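4.2 Tabletop sorting with the Grukton kit

The second product in our comparison is the Grukton kit, sold by Besisik as a package for small labs and teaching rooms. The buyer supplies the arm. The kit contains a parallel gripper, a mounting plate, two cameras with brackets, a calibration board, and a license for the control software. We bought it at the listed price and set it up in the Sullumham lab without help from the vendor. Setup took one working day, most of it spent on the software. The printed guide covers the gripper well, but it refers to menu names that no longer appear in the current release. We found the new names in the online help.

The same bench was used earlier for the Mockus service (Section 4.1), so arm, table height and lighting are the same for both. The controller settings were left at the values that each vendor ships.

The sorting task uses two plates, two cubes and two tennis balls. The objects start on the bare table and the plates are placed within reach of the arm. The operator types one instruction, such as "cubes on the blue plate, balls on the purple plate," and presses start. The software then chooses the order of the picks. We did not set the order, and we did not correct the arm during a run except to stop it. A run ends when the software reports that it has finished, when the operator stops it, or when 8 minutes have passed.

We chose these objects because they ask different things of the gripper. A cube has flat sides, and the fingers should meet two opposite faces. If they close across the corners, the cube turns in the grip and may be set down at an angle. A tennis ball can be taken from any side but will roll when a finger touches it off center. The software has one grip routine for both shapes and changes only the opening width and the closing force. Figure 3 gives two views of the bench.

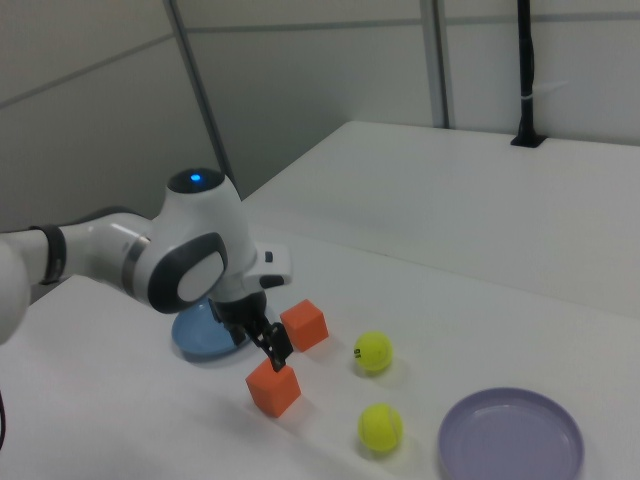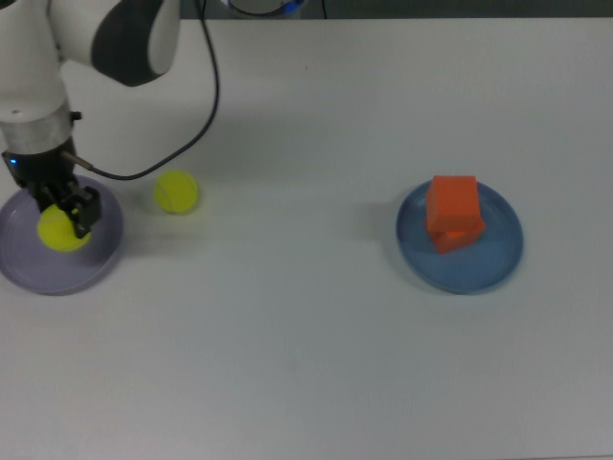

Figure 3. The sorting task with the Grukton kit. First view: gripper open above an orange cube, with the cubes and balls on the tabletop. Second view: gripper closed on a tennis ball at the purple plate, with both cubes on the blue plate.

Can the kit be used by someone who has not programmed a robot before?

A new user can run the sorting task after the setup is done, but the camera calibration and the first safety checks should be left to a person with some experience. The start screen has three controls and the instruction box accepts ordinary sentences. Calibration takes place in a separate program, and its error messages are short codes that must be looked up.

We carried out 200 runs over the test period, with the starting positions of the objects drawn at random before each one. A run was scored as complete if both cubes and both balls were on the correct plates at the end. Cubes could be side by side or one on top of the other, as the instruction said nothing about stacking. An object resting partly on the rim was counted as placed if it stayed there after the arm had moved away.

Of these runs, 46 were not complete. In 34 of the 46 the problem was a ball. The usual course was that one finger came down too close to the ball, the ball rolled, and the arm closed on nothing. The software does check for an empty grip and will try again, but it looks for the ball first near the old position. If the ball had rolled far, the search used up much of the time limit. The remaining failures were cubes, mainly cubes that started close to a ball, where the open fingers did not fit between the two.

Stacking deserves a separate remark. When the space on the plate looked limited to the software, it sometimes set the second cube on the first. The upper cube was often offset from the lower one. For our scoring this made no difference, but a buyer who needs straight stacks should test for them. The placement tolerance can be tightened in the settings file. Doing so made each placement slower in a short trial, and we went back to the shipped value for the scored runs.

Cable routing is left to the user. The guide suggests tying the gripper cable along the arm, while the longer lead in the box also allows it to hang free from the base. A free cable is quicker to fit and puts less strain on the connector when the wrist turns, but it needs clear space over the table. We recommend that buyers move the arm slowly through its full working area before the first run and watch the cable the whole time. The safety page of the guide mentions this only in a footnote.

The vendor's support desk was contacted twice. The first question, on a camera that dropped out after the computer went to sleep, was answered the same afternoon with a setting that fixed it. The second, on the search behavior after a ball has rolled, was passed to the software group. We had no further reply by the time the runs ended in April.

Compared with the Mockus service, the Grukton kit asks for more work at the start and less later. Mockus sends a technician for the installation and keeps the software on its own servers, so a run cannot begin when the network is down. The Grukton software runs on a local computer, and none of our runs was delayed by the network. The local computer needs a recent graphics card, which is not in the box and should be added to the cost. Prices for both products, with the parts we had to buy separately, are given in the appendix. The next section repeats the task with the plates moved farther apart.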